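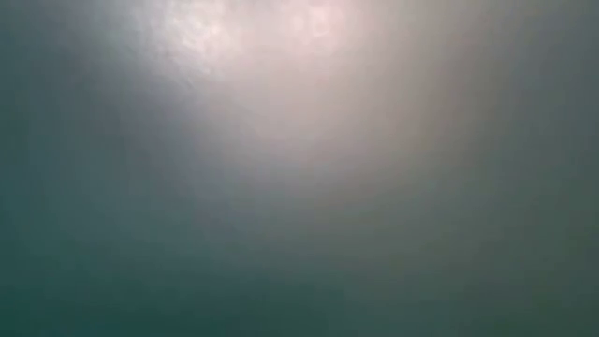

Ensayo de clasificación de cubiertos, noviembre.

El comedor de Grestville ya tiene presupuesto para robots, le faltan cucharas
Por Kourosh Alipour | Noviembre

La cooperativa Pudura ha aprobado la compra de un puesto de dos brazos para ordenar cubiertos en bandejas. El plan prevé 27 meses de pagos y una partida de 400 euros para repuestos, que alguien en compras considera generosa y todos los demás, un chiste.

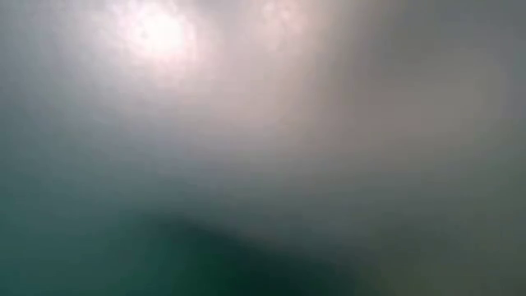

¿Cuándo se firma el contrato? En cuanto el proveedor, Olliseo, aclare si el mantenimiento va incluido o se cobra por visita.

La tarea parece modesta —cada cuchara a su bandeja— y el pliego le dedica 5 anexos. Uno trata solo de las pinzas de recambio.
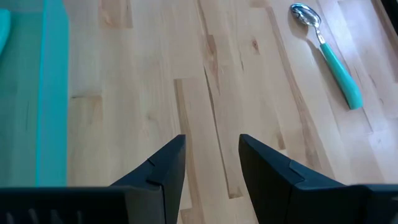 Gebhard Zaugg opina que habría sido más sensato alquilar un año y comprar después, «cuando sepamos qué se rompe primero». Su propuesta consta en acta, donde descansa en paz.

Queda por decidir el sitio. La mesa cabe en la sala Abbasi, siempre que se retire la fotocopiadora, asunto que lleva más tiempo en trámite que los propios robots.
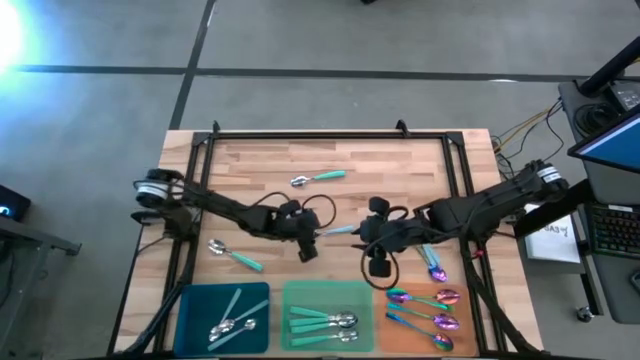 El traslado de la fotocopiadora, por cierto, no figura en ninguna partida. Compras pedirá otro presupuesto antes de fin de mes.

Compartido 27 veces | 5 comentarios
Contacto | Aviso legal | Volver arriba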